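The Puppet Shift

By Kenza Hajji

The job ad said "robot teacher." What Saron Gebreyes does all day looks more like working a very expensive pair of salad tongs. She sits at a rig at Virirum, a young company on the second floor of a former carpet showroom, with a handle in each fist. She moves, and a pair of arms moves after her. When she gets the pen into the cup she taps a pedal, and the attempt is saved. Then she does it again.

I went because of a number. Virirum's pitch to investors says its system, called Hunisetti, can learn a new household task from 900 demonstrations. I wanted to see what a demonstration was, and who had to sit through all of them.

"People think I'm programming it," Gebreyes told me. "I'm tidying a desk. Badly, through a straw."

She isn't bad at it. But there is a lag between her hand and the gripper, small enough that you stop noticing and big enough that your shoulders never do. She can't feel what she's holding. A foam block and a coffee mug come through the handles exactly the same, as nothing, so she goes by eye and slows way down for the last inch. The company keeps the tries she marks as good and throws out the rest. Nobody I asked would tell me how big the rest is.
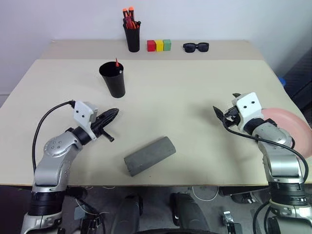 Magdy Nasr, who runs the collection floor, is a cheerful man with a lot of faith in volume. The first 2000 hours are the hard part, he says, and after that the arms begin to generalize. I asked him to define generalize. He said it means the robot copes when you move the cup. I asked how far you could move the cup. He laughed and said that was a great question, and we went to look at the kitchen.

To be fair, I did watch the machine run by itself. With Gebreyes's hands off the handles it picked up a marker, drifted, corrected and dropped it where it belonged, and I'll admit the hair on my arms went up. Then it reached for a second marker, closed on air, and carried the air carefully to the cup. It opened its gripper over the rim with the same little pause Gebreyes makes. It had learned her pause. I'm less sure it had learned what a marker is.

Shazia Mirani has seen this before. She spent years on paint lines at El-Sayed, where workers used to take an arm by the wrist and walk it through the job, and the arm would play the motion back until someone changed the part. "It was dumb and it worked," she said. "You knew what you had. If the door was 2 inches off, it painted the wall, and everybody knew why." The new systems, she thinks, fail in ways that are harder to explain to the person standing next to them.

She isn't against them. She would like to see a success rate printed next to every video, along with the name of whoever chose the table.

Virirum has promised a trial in real apartments in November, with a property firm called Jevovton. Nasr says 25 homes. I asked Gebreyes whether she'd want one in hers. She thought about it while rolling her wrists, a habit she says she picked up in her first week.

"Would I still have to drive it?" she said.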